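Block Pushing With the Fladcombe Arm: Where We Got To

Project group: Orathai Nilsuwan, Nigel Crabtree, Kianoush Hosseinzadeh
August 28, 2018

Our proposal in July said the arm would sort coloured blocks by pushing them to the corners of a wooden board. I had my doubts then and I still have most of them.

Kianoush wrote the motion code and ran 200 pushes over two weeks. The log looks good until you read what we counted as a success. Any push that moved the right block got a tick, even if it ended up nowhere near its corner. Nigel thinks this is fair for a first version. I think it flatters us.

Colour was the easy part. Telling a cylinder from a hexagon was harder, and the program often mixed them up when the lights over the bench were off. We tried 3 camera settings and kept the second, mostly out of tiredness.

The stars are my other worry. Push one on a point and it spins before it slides, which our model doesn't allow for. Ms Ramanauskas suggested aiming for the gap between two points. We haven't tested that enough to claim anything.

The layout we kept going back to has both stars in it, along with the cylinders and hexagons, and a blue cube and triangle that have no partner shape.

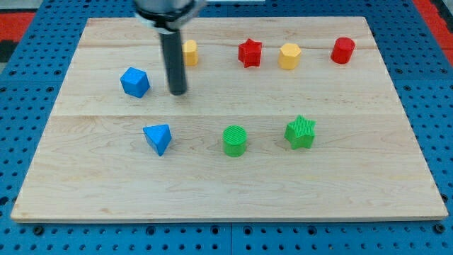
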